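In praise of the half-laid table

There is a kind of table I have come to love, and it is the one caught part way through being laid. A bowl is down, the mat is down, and everything else is still waiting its turn. Most of us hurry past this stage on the way to dinner, and I should like to put in a kind word for it.

I have lived in Skemley for 19 years, and in all that time I have never owned a proper dining room. What I have is one table, which does for breakfast, letters, mending and the occasional birthday. It has to be laid and cleared several times a day, and I used to resent this terribly (I once kept the cruet, the mats and a bowl of lemons out from January to April, simply to feel like a person whose table was always ready). By the end of it I was eating my toast on my knee.

What changed my mind was beginning with a bare surface. A pale one is best, I think, with no cloth and no pattern, because it lets you see the few things you do put down. A bowl on a square saucer, with its spoon already in it, looks like a small promise. Put a striped mat under the pair of them and you have given somebody a place, and the rest of the table can stay as plain as you like.

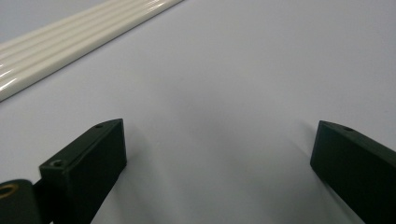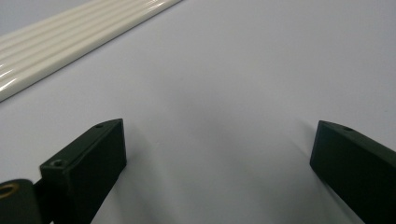
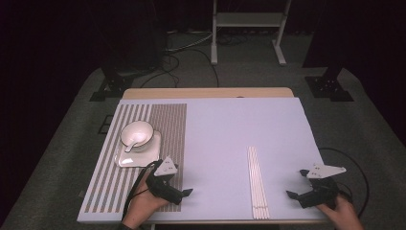

A white bowl on its saucer, and a striped mat to hold them, in the third picture.
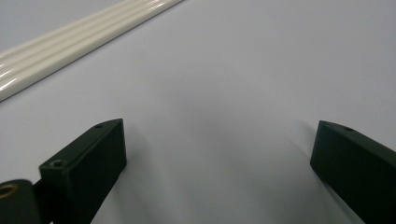 My quarrel, then, is with the magazines and the shop windows, which would have us fill every inch. I was sent a catalogue over Christmas with a page of table dressings in it, and one setting had 11 separate pieces for a single diner, before anyone had so much as brought in the soup. Where is the bread supposed to go? Where do you put your elbows, or your newspaper, or the sleeping arm of a grandchild who has had enough of pudding?

I will be told that a full table is a generous one, and I do understand the feeling. My mother's was always crowded and always happy. But hers was crowded with food, and with people reaching over one another for it, and the plates themselves were a poor mixed lot that never troubled anybody. The generosity came in with the dishes. If the space has already been taken up by a charger plate and a little pot of moss, the potatoes end up on the sideboard and everyone has to keep getting up.

So I would say to anyone setting up house this winter: buy one good bowl for each person, and a mat you enjoy looking at, and then stop for a while. Eat off them for a few months before you buy anything more. I have had my own mats for 8 years now, and the stripes have faded nicely, and I still like putting them out of an evening while the kettle grumbles away behind me.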